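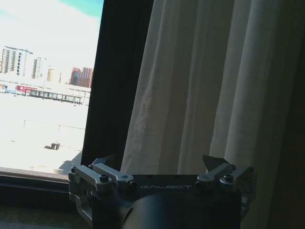
## Chapter 9: Candles in Containers

Wax first, scent later. Most beginers do it backwards – pick a fragrance, then hunt for a wax that holds it.

This chapter covers soy and coconut blends, wick sizing, and cure time. Have your notes from the melting chapter handy. You'll need them for the pour tables.

Terms to know:

- hot throw
- melt pool
- wet spots
- tunneling

Blažena Doležal's Plosano pour log runs to 3,747 entries, and we borrow from it alot. Start with wicks.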